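We use cookies to remember your reading preferences. Accept | Manage

In praise of the folded cloth

August 22, 2020

I have been folding cloths properly for 9 weeks now and I want to tell everybody. Cleaning cloths, I mean, the plain grey sort that live under the sink in a damp heap (mine did, for years) and come out looking like something the tide left behind.

My case is simple. A folded cloth is a better cloth! You pick it up and it already has a flat side and a back, and when the flat side is grubby you turn it over and carry on. A scrunched one gives you a wet fistful and you end up pushing crumbs from one end of the worktop to the other. I did this every evening of my adult life and thought it was cleaning.

People will tell you there is no point folding something whose whole job is to get dirty. I've heard it from my own family and I've had a letter about it from a reader in Clutmont, very funny and quite rude. But we fold napkins, don't we? We fold tea towels, which get dirty within the minute. Nobody at all minds a neat pile of tea towels.

The method I like best is the long strip. Lay the cloth flat, bring the two long sides in to the middle, then fold once more along the length so you have a narrow band. Smooth it from one end to the other with the side of your hand. You can stop there and hang it over a rail, or roll it up and stand it in a jar. I fit 10 in an old biscuit tin, and opening that tin is a small daily pleasure, I really can't put it any other way.

I'm less keen on the square. Squares slide about, and the one you want is always at the bottom. The folded square also hides its label in the middle, where it scratches, whereas in a strip you can put the label end wherever you like.

Don't be fussy about it, though. If one end comes out a bit rumpled, leave it. I ironed 2 of them in July to see what the fuss was about and it was a silly afternoon, they looked lovely and soaked up less of my tea than I'd have liked. A good flattening with the palm on a wooden table is plenty, and a table is far better than your knee or the arm of the sofa.

So have a go this evening, with whatever is in the heap. Start with the worst one, and do it on a surface big enough to lay the whole thing out.
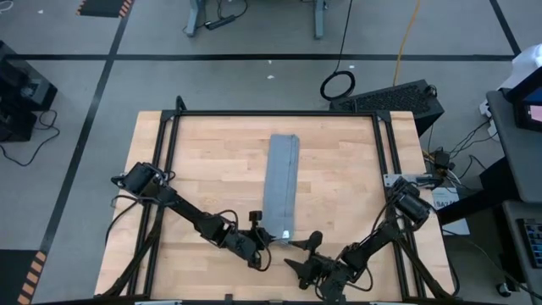 And if the strip wants to spring open again, fold it a touch tighter next time and leave it lying flat while you do the others.

Contact | © 2020 Lalberg Household Pages | Back to top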